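Isla Dow has been cleaning other people's houses for most of her adult life, and she has opinions about your shower door

By Naima El-Sayed

I got to Isla Dow's place with a list of questions in my bag and a coffee stain on my sleeve, and she had dealt with the stain before I got to the questions. Cold water, a dab of dish soap, a clean rag pressed (never rubbed!) from the back side. "Leave it wet," she told me. "You'll be tempted to fuss. Don't fuss." So I did the whole interview with one damp arm. 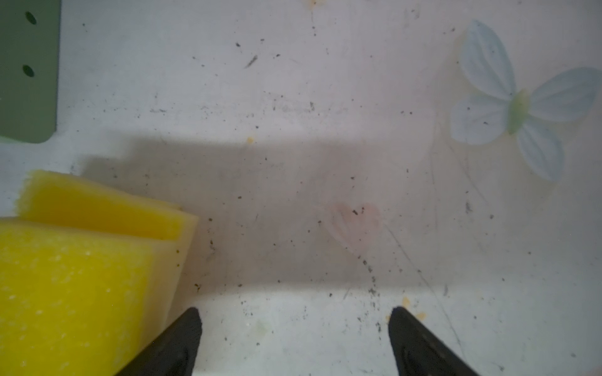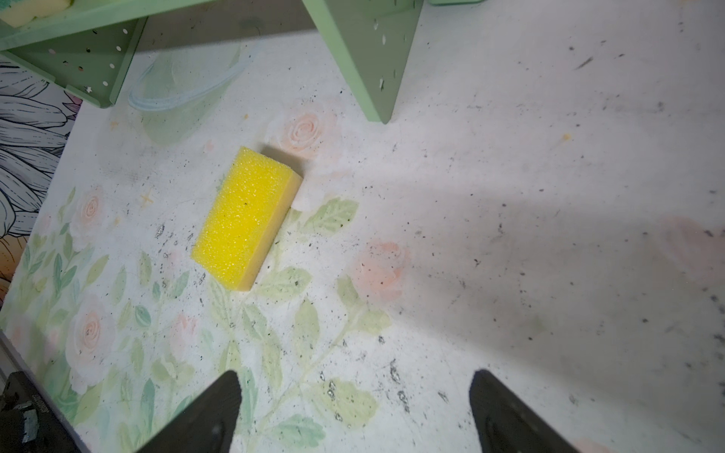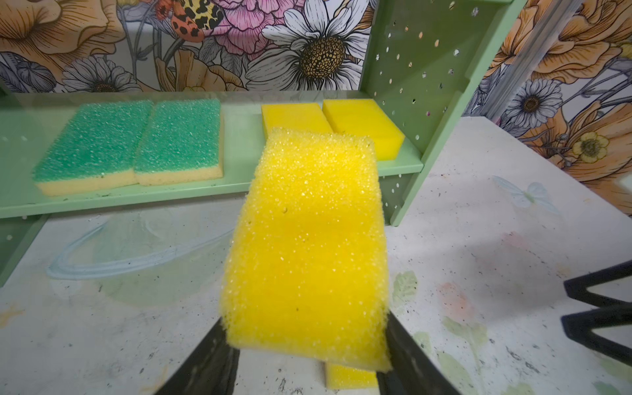 Isla runs a house cleaning outfit in Cirncombe called Toft. She named it after the street she grew up on, and she says people assume it stands for something. It's five women, two cars and a storage unit, and at last count they look after 94 homes. Some of those get a visit every week and some only get one in October before the summer people lock up and leave. When she started it was just her, on a bicycle, with a bucket hung on the handlebars.

"I'd get to the first house with one wet leg," she said. "Every time. I'd fill the bucket at my place because I was shy about asking people for hot water. Can you imagine? I was there to clean their house and I was too shy to run the tap."

I wanted to talk to her because I'm a terrible cleaner, and I've been one for long enough that I've started to wonder if I was just never taught. My mother did it all in a kind of fury on weekend mornings with the radio up, and we kids were told to stay out of the way. Isla laughed when I told her this. She hears it a lot.

"People get embarrassed with me. They clean before I come, which, fine, I like it when the floor's picked up, it saves me an hour. But then they apologize for the oven. And I say, look, I've seen ovens. Yours is a normal oven."

What's a bad oven, then? She thought for a while. There was one with a whole pie in it that had been forgotten through a winter. There was another where the owner had lined the bottom with foil, and then lined that with more foil, and kept going for years. "Like tree rings," she said. "You could have dated the Thanksgivings."

She didn't plan on any of this. She was working the front desk at a motel out on the highway, the Tralero, and the housekeeper quit in the middle of a holiday weekend. The manager handed Isla a cart. She had to turn over nine rooms by three o'clock, and she says she did it badly and cried in the linen closet, and then she went in the next day and did it a little less badly.

"The woman who came in to replace the one who quit, she'd been doing rooms for years and years, and she watched me make a bed and she said, why are you walking around it so much? I was going around that bed six or seven times. She went around once. One lap! Bottom sheet, top sheet, blanket, all of it at each corner before she moved on. I've never forgotten it. That's the job, really. You're trying to walk less."

This is still how she trains people. New hires at Toft spend their first mornings with their hands in their pockets, following somebody else through a house and saying out loud what they'd do next and where they'd be standing when they did it. She admits that most of them think she's nuts. One lasted until lunch.

I asked her to talk me through a bathroom, because a bathroom is where I personally fall apart. I scrub the sink, then I notice the mirror, then I drip mirror stuff in the sink. She was wincing before I'd finished.

"Okay. You go in and you spray the shower and the toilet bowl and then you leave. Go do something else. Strip the bed. People spray and wipe, spray and wipe, and they're working so hard, and the stuff hasn't had a minute to do anything. Then you come back and start up high. Light fixture, mirror, shelves, sink, tub. Toilet after that. Floor last, backing out the door."

And the shower door? I had been warned by a friend that she had views on shower doors.

"Get a curtain," said Isla.

She really means it. She'd like every glass shower door in the county taken off its track and put out by the road. She has had customers remodel a bathroom, spend a fortune on a big clear panel of glass, and call her within the month, upset about the spots. The water in Cirncombe is hard as nails and it dries white on everything. If you must have glass, she says, keep a squeegee in there and make it a house rule that the last person out uses it. White vinegar warmed up in the microwave will take off the light stuff. Don't put it on marble or any natural stone, though. She did that once, early on, to a windowsill, and she can still tell you what it cost her, and it was more than she made that month. "Four hundred dollars," she said. "I paid it in envelopes."

Her kit is smaller than I expected. I think I'd pictured a trunk of potions. It comes down to dish soap, vinegar, baking soda, a bathroom cleaner from the grocery store (whichever's on sale), a powder for the really awful tubs, and then a mountain of cloths. She buys the cloths a thousand at a time from a supplier named Anen, and they're cheap and ugly and she loves them. They get color sorted. One color never leaves the bathroom, and if she catches it in a kitchen she'll throw it out in front of you so you remember.

Sponges she's fussier about. She wants them rinsed, squeezed hard and stood on their edge so the air gets at both sides. If a sponge smells, it goes. She doesn't hold with microwaving them to get another week out of them. "It's a sponge. It's the cheapest thing in your kitchen. You'll replace a phone that works fine but you're trying to save a sponge?" I have been that person, so I wrote it down and moved on.

We had lunch at this point, egg salad on toast, and I noticed she wiped the counter between cracking the eggs and getting out the bread without seeming to know she'd done it. I asked if she ever turns it off. She says her own house is so-so. Her husband is a stacker, mail and magazines and receipts, and she quit fighting it years ago and gave him a deep drawer. When the drawer won't close he has to deal with it. That's the whole arrangement, and she recommends it to anybody living with a stacker.

The part of the job I'd never thought much about is how well you get to know people. Isla has had the same customers through babies and divorces. She's been handed keys by people who don't give them to their own kids. She knew one man was sick before his family did, she thinks, from how the kitchen changed. He'd stopped using the big pans. She didn't say a word about it to anyone, but she began leaving soup in his fridge, and he began leaving the clean container on the step for her.

"I don't talk about what's in people's houses," she said, and then she caught my eye, and we both thought about the pie. "I don't say whose pie."

Money came up, and she was happy to talk about it. She thinks most people who clean alone charge too little and are scared to raise it. She was the same. For five years she didn't put her price up at all, and when she finally did, she wrote a letter to every customer and rewrote it so many times that it ended up being two sentences long. She lost one house. The rest of them just paid it, and one woman wrote back asking what had taken her so long.

She pays for driving time between jobs now, and for the hour if a customer forgets and the door's locked. Those were the two things that bugged her most when she worked for other people. Her knees are not great. She kneels on a folded bath mat and tells her crew to do the same from day one, whether they're twenty or sixty, and she bought long-handled scrubbers for the tubs. She'd like to be mostly off the floor herself in a couple of years and doing the schedule and the phones, though when I asked who'd take her houses she got a bit vague and started clearing the plates.

I asked what she'd tell somebody like me, somebody who wasn't taught. I was hoping for a schedule I could stick on the fridge. She doesn't like those. She thinks people print them out, miss a day, feel lousy and quit.

"Do the sink at night. Just the sink. Empty, washed out, cloth hung up. If you do that and nothing else, you'll come down in the morning and feel like a person who has it together, and maybe you'll do something else, and maybe you won't. I've got customers who are surgeons and they can't do the sink at night. It's not a brains thing."

She also told me to own fewer mugs. I have a lot of mugs. She asked how many people lived in my house and I said two, and she just let that sit there.

The stain came out, by the way. I'd forgotten about it until I was back in the car with my sleeve dry and had to hunt for where it had been. I've done the sink eight nights out of eleven. The mugs are in a box in the hallway, and I've taken three back out.

Toft isn't taking new weekly customers right now, but Isla keeps a waiting list, and she says the fall one-time cleans usually have a gap or two if you call early. Call before nine in the morning. After that she's got her hands in somebody's tub.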